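Pão de centeio, segunda tentativa

Em agosto prometi contar como correu a história do fermento, e cá estou, com farinha até nas meias. A Beathag Kinnear mandou-me a receita da avó numa folha cheia de setas e emendas, e eu, claro, li metade. Resultado: uma coisa achatada que nem o meu irmão quis (e olhem que ele come tudo).

Desta vez fiz como manda a folha. São 700 gramas de farinha de centeio, 4 colheres de fermento bem ativo e uma noite inteira de descanso, com um pano por cima. Troquei também a farinha do costume pela da Skoritz, mais grossa, que bebe água que se farta — fui juntando aos bocadinhos até a massa deixar de parecer areia molhada.
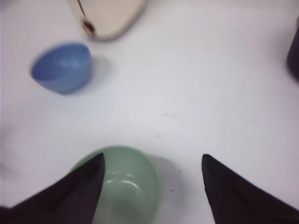
A mesa branca, num dia destes.

O forno foi outra novela. O meu aquece mais do lado direito, por isso virei a forma a meio da cozedura e deixei ficar 53 minutos ao todo. Ficou com uma côdea escura, daquelas que fazem barulho quando a faca entra, e um miolo húmido e um bocadinho ácido, que adorei com manteiga e doce de abóbora! Ao segundo dia estava ainda melhor.

Várias pessoas perguntaram se dá para congelar. Dá, já fatiado, e vai direto à torradeira. Quem quiser a receita completa é só responder a este email, que eu passo a folha a limpo com as setas todas. Para a próxima quero experimentar com sementes de alcaravia — se alguém tiver truques, mande!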